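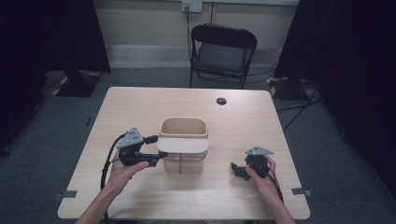 Jutlow Antibody Purification Columns: Frequently Asked Questions

What does the kit contain?
Spin columns packed with Protein G resin, binding buffer, elution buffer, neutralization buffer and collection tubes. The Lellico version has the same buffers with Protein A resin.

Which resin should I use?
Protein G binds mouse IgG1 well and is the better choice for most mouse monoclonals. Protein A works well for rabbit IgG. Neither is suitable for chicken IgY.

How should the columns be stored?
Keep them upright at 2-8 °C in the storage solution supplied. Do not freeze. Frozen resin cracks and the flow rate drops.

Can I load serum directly?
Dilute serum with binding buffer first, and spin out any debris. Cloudy samples will clog the frit. Ascites should also be passed through a filter.

How long should the sample stay on the resin?
Incubate for 15 minutes at room temperature with gentle end-over-end mixing. Longer incubation is fine for dilute samples such as hybridoma supernatant.

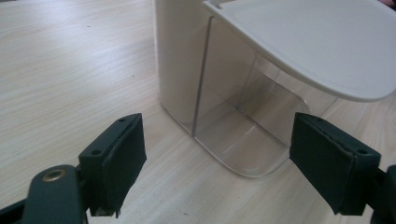
What spin speed do you recommend?
3,000 x g is the upper limit. Higher speeds compact the bed and it may pull away from the wall.

My yield is low. What should I check?
Test the flow-through for antibody. If it is there, the column was overloaded or the sample pH was too low. If it is missing from both flow-through and eluate, run a second elution and pool the fractions.

Do I need to neutralize right away?
Yes. Put the neutralization buffer in the collection tube before you elute. Many antibodies aggregate at low pH.

Can columns be reused?
Up to 3 times with the same antibody. Do not switch antibodies on a used column.

Is the Brendano desalting column compatible?
Yes, it takes the eluate directly. Equilibrate it in your final buffer, without azide if you plan to conjugate with HRP.

Who do I contact about bulk resin?
Driss Ragab in technical support at the Sandoval office. Include the lot number if your question concerns an existing order.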